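Can machines do the household chores yet? Putting-away edition

gripfan_lirkach
Posted in June, 7:42 am

Been following this stuff for years and I'm more excited now than I've ever been. Forget backflips, I want something that puts the shopping away!

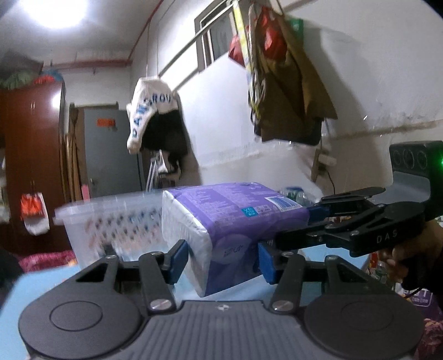
Two hand-held grippers on one soft pack, size XS.

Squashy things in plastic wrap are my favourite test. A wooden block stays the same shape whatever you do to it. A pack like that one sags, slides and crinkles, and you want a second grip at the end to keep it square. My guess is four years until a machine does a whole cupboard without help. Who's with me?

skarberg_shed
Lovely stuff but no, not with you. Look where the hand is on the right-hand one. A person is doing the clever bit. I pack orders in a shop and I'd be delighted to hand it over, but the arm we had on trial managed 7 bags in the time I did 30. And it needed them all facing the same way.

gripfan_lirkach
Fair, but 7 is more than none! What was it dropping?

skarberg_shed
Anything shiny, mostly. Boxes it was brilliant at, I'll give it that.

teatowel23
Love this thread. I think people get hung up on speed. If it takes all night to clear my kitchen table, so what, I'm asleep. I'd happily let it have from 11 pm until breakfast — as long as it's quiet.

Fiadzo_Fettler
Speed isn't the bother for me, it's the mess. Wardrobe with bundles piled on top, bags and cloths hanging off a rail, a blanket out. That's a proper lived-in room, and every demo I've watched was in a kitchen with one apple in it. Show me one that copes with a room like that and I'll get my wallet out.

gripfan_lirkach
But that's what cheers me up about it, the work's being done in among all the clutter. And those blue finger pads look a good size for getting hold of a soft pack.

Fiadzo_Fettler
Hm. Pads I'll grant you. Still say ten years.

mopandbucket
Has anyone tried the Grunomside kit? Our makers' club has one and it folds flannels quite nicely. Fitted sheets, total disaster, around 23 minutes and it ended up as a ball. Mine do too, mind.

skarberg_shed
Not tried it. Does it pick them out of a heap or do you have to lay them flat first?

mopandbucket
Lay them flat. Will have a go with a heap next time and post how it gets on.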